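Clindine 9 is out today, and yes, you can finally fish

10 April 2023

Hi everyone, Dagmar Murín from Pemix here. I'm the one who normally answers your bug reports at silly hours, so they've let me write the press release this time (brave of them!).

Update 9 for Clindine, our little island survival game, is live right now on PC. It's free if you already own the game, and your old saves will carry over. Please make a backup copy first anyway, I'd feel terrible.

The big one is fishing. You craft a rod at the workbench, you dig up some grubs, and off you go. There are 80 kinds of fish and a few of them only bite at night or in a storm. Juraj Ševčík drew every single one and he has very strong feelings about the eels, so be nice about the eels.

We've also added a new island called Hjaltested. It's cold, it's a long way north and you'll want a better boat than the one you start with. I lost my whole inventory on the first trip. Goats live there. You can tame them with turnips, and once they're tame they'll carry your stuff and follow you home.

Co-op now goes up to 4 players. It used to be two, and we heard from plenty of you about that, mostly in capital letters. Žofie Malý rewrote a huge chunk of the network code to get it going and she's having a well-earned lie down.

On top of that we've squashed 111 bugs, including the one where your hat changed colour whenever you opened a door. Sorry to whoever wrote in asking us to keep it.

The console version is still planned for November. Kikance is handling that one for us, and Jarmila Havlíček over there tells me the menus already work nicely with a controller.

If you write about games and want a review key, or a chat with any of us, get in touch with Sabina Ševčík through the press page on our website.
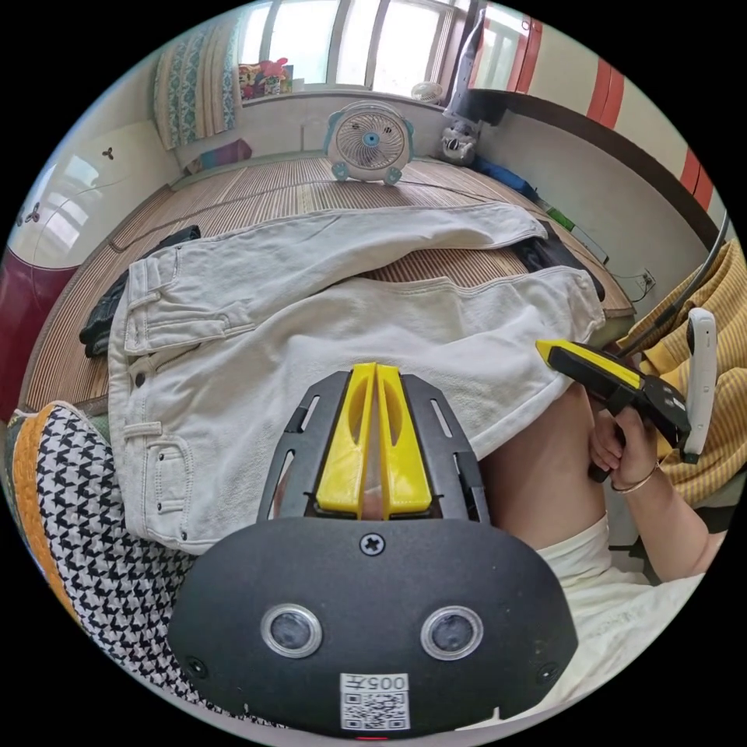

She can also send you the trailer, the new logo and the full patch notes, and she's much quicker at replying than I am.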